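Cladden Assembly Kit: README
Last updated 27 February 2020

What the kit is
Cladden is a set of white parts for testing robot assembly. The parts carry printed square markers, so the same model can be tracked by a fixed camera and by one on the wrist. The kit is sold by Prumach. This README goes with the sample recordings we made while reviewing it. 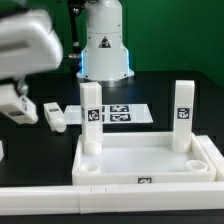
Fixed view. Two pillars seated in the tray, two front sockets empty.

Recordings
There are 100 runs, split into 4 folders by operator. Each run has 2 video streams and a log of joint positions. Times are in seconds from the start of the run. Folder 3 has no log for run 12.

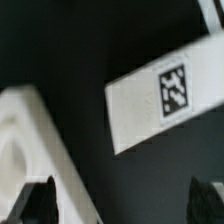 Wrist video is the harder of the two to use. Parts close to the fingers are often out of focus, and a marker can leave the view during a grasp. We suggest finding the tray in the fixed view first.

Known problems
Marker sheets from the first batch peel at the corners. Prumach sends new ones on request.

Contact
Thu Hoàng (recordings), Renzo Rizzi (kit review)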